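Selling a long run of military magazines: one lot or single issues?

Posted in Books, Magazines & Paper
Eun-seong Ahn

I have 138 issues of the Gostdale Military Quarterly that belonged to my uncle. Most are in good shape, with a few loose covers in the early ones. The run has gaps, and he never kept a list. I also have three of the hardback annuals with dust jackets.

I'd like them to go to somebody who will read them, but I'd also like to get a fair price. Steken lets me list the whole thing as one lot or break it up. The lot would be heavy and shipping looks bad either way. Is it worth the trouble to sell them one at a time? Also, some of the issues have a second number stamped on the back cover, and I can't tell if that is a reprint mark or something a store added. I'm mostly free in January, so time isn't a big problem.

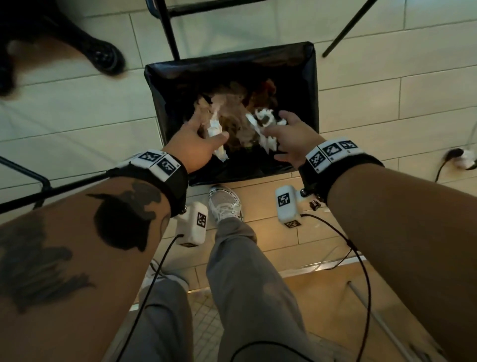 tolliver_m

Sell the annuals separately and the rest in groups by subject. I did this with a smaller run. Single issues took forever, and I spent more time at the post office than I want to think about. The naval issues and anything on airborne units went first. General infantry stuff sat there.

Make a list before you do anything else. Issue number, cover date, condition, and whether the fold-out map is still in it. Buyers will ask about the map every time, and a missing one cuts the price a lot. Put the list in the listing as text so people can search it.

For shipping, look at the book rate, but read the rules first. Magazines that carry ads don't always qualify, and the clerk may open the box. The annuals should be fine.

Tags: back issues, condition, shipping, Steken 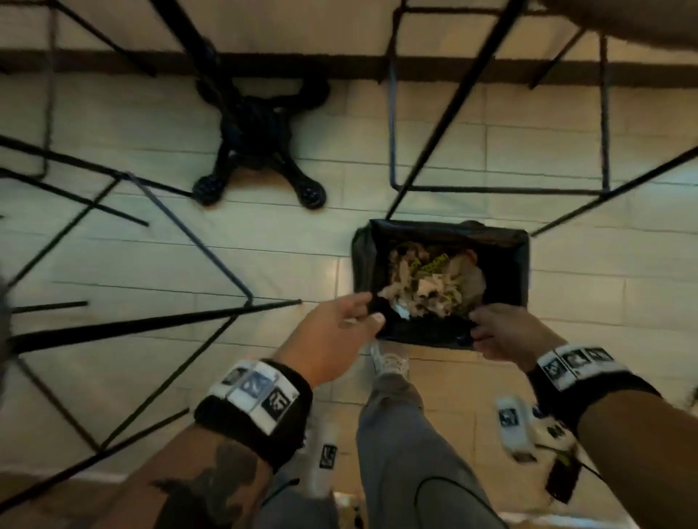
Hands on the edges of a black bin liner

pagecount

The stamped number is probably from a distributor. Reprints from that period say so on the inside front cover, under the masthead, in small type. Check there — if it only lists the original date, you have the original printing.

I disagree a little on splitting. If your gaps are small, a near-complete run can bring more from one serious collector than the groups will add up to. Ask at Wendcombe. They hold a paper fair there and some dealers will look at a list by email. They'll offer low, but they pick up, so you skip the shipping completely.

Don't tape the loose covers. Put each one in a sleeve with its issue and say so in the listing.

gil in the basement

i'd just donate them. our library took mine, no list needed, but call first because some won't take magazines at all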